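Diary of the Member for Stescombe
July 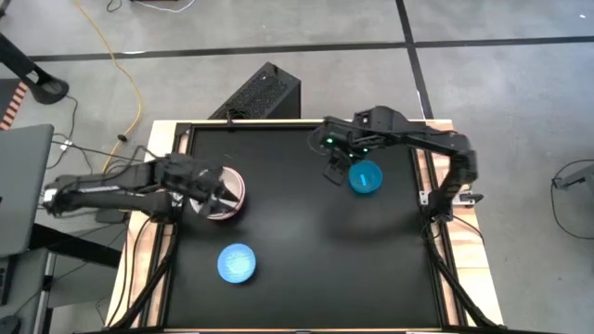 The striped cup and the two arms at the table.

The recess is now in sight, and I have used the last full week before it to clear the matters that have followed me since the spring. The Stescombe ferry subsidy is the largest of them. The department's reply arrived at 7.40 in the morning and runs to 18 pages, of which the final two contain the decision. The support will continue until the end of the financial year and will then be reviewed. I had asked for a settlement of three years. I shall write again in September and have told the harbour users as much.

The second reading of the Local Transport (Small Ports) Bill took up most of the following afternoon. I was called late, after the winding-up speeches had been put back, and the time limit had by then been cut. I therefore left out the section on winter timetables and kept to the question of who pays when a crossing is withdrawn at short notice. The Minister gave way once. He accepted that the present wording leaves the cost with the parish councils, and undertook to look at clause 3 before the committee stage. The undertaking is recorded and I intend to rely upon it. The House divided at ten and the Bill was carried comfortably. I voted for it, with the reservations I had set out.

Mr Fotis Koutsoukos came to Westminster on behalf of the tenants of the Skallum estate. He brought with him a petition bearing 482 signatures, gathered over the spring, asking that the sale of the estate's freehold to Tzanetos be delayed until residents have seen the full terms. I have known the estate since I first stood as a candidate, when I was sent to deliver leaflets there in heavy rain and was given tea at a house whose owner told me plainly that she would be voting for the other side. She has, I believe, done so at every election since. Her name is the fourth on the petition.

I presented the petition at the close of business. The rules allow very little to be said on such occasions and I read the prayer as drafted. Mr Koutsoukos watched from the gallery and afterwards asked why the chamber had been so thinly attended. I explained that Members had already left for their trains, and he observed that the tenants had been hoping for a somewhat larger audience. I have since written to Tzanetos to request a meeting on the estate, to be held in the evening so that those in work may attend. The company has acknowledged the letter.

Surgery in Stescombe was held in the library as usual, the market hall being closed for repairs to the roof. There were 20 appointments. Housing accounted for the greater part, followed by school places and two difficult immigration cases on which I shall say nothing here. A gentleman from the upper town returned on the subject of the bus shelter. The county council maintains that the shelter belongs to the town council, and the town council holds a letter from the county that says the reverse. I have asked both clerks to meet at the shelter itself.

I dined with the constituency association, where the guest speaker was Mr Stelios Xenos of Sustico. He spoke on energy prices for small manufacturers and answered questions for longer than he had been asked to. I disagreed with him on standing charges and said so. His figures on connection delays were new to me, however, and I have asked for them in writing before the select committee takes evidence in the autumn. The association agreed its accounts without a vote. There was rather more debate over the date of the summer fair, which has once again been set against the regatta — a clash I was asked to resolve and declined to.

The boundary proposals have also been published. Under the draft, Stescombe would lose the two villages north of the river and gain part of the coast. I have represented those villages through three general elections and would be sorry to see them go, but the proper course is for residents to make their own submissions. My office will send the form to any constituent who asks for it. Submissions made by post are treated in the same way as those made online.

My office in the High Street will remain open throughout the recess, with shorter hours in the last fortnight. Surgeries will continue by appointment. The next is at Skallum, in the school hall, at 6 p.m., and the side entrance should be used while the front steps are being relaid.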